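Subject: Re: [trujillo-data] wrist view episodes, table two

> We pulled the March upload at Stondano and the wrist stream looks usable.
> Two questions before we start training on it. Are the 1,693 episodes all
> from the same table, and did you throw out the ones where the operator
> stopped halfway? Our loader chokes on anything under 6 seconds and I would
> like to know if those are real or leftovers.

Same table for all of them. The count includes the stopped ones. I left them in because the Pover people asked for failures last time, and they carry the "abort" flag in the index, so filter on that if you don't want them. The ones under 6 seconds are nearly all aborts. I found 7 that are not. Those are pushes where the object was already close to the goal, and I would keep them.

Other changes since the last upload:

The wrist stream is now saved at 10 frames per second to match the joint log. Older episodes are still at the camera's own rate. If you mix the two, resample first.

Start poses are drawn from a list now. Before that the operators picked them, and they picked the same few over and over. You can see it in the first plots Plomden sent.

Please don't crop the wrist view to the tabletop. We tried it and the policy got worse near the edge of the table. A good part of what the camera gets at that side is the brackets, the black rail, the wiring and the floor past it, and the model has to learn that none of that is work surface. Sometimes an operator's arm is in there too. Leave it in. 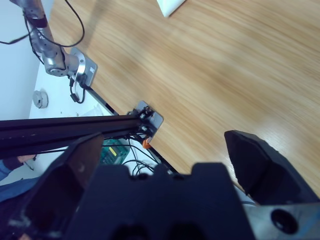

Plomden robot data group

The fingers are in view at the bottom, so a mask for them would be easy to make if anyone wants to compare. I have not done it.

Next batch is more reaches along the edge. Send object requests to the list before I write the new start list.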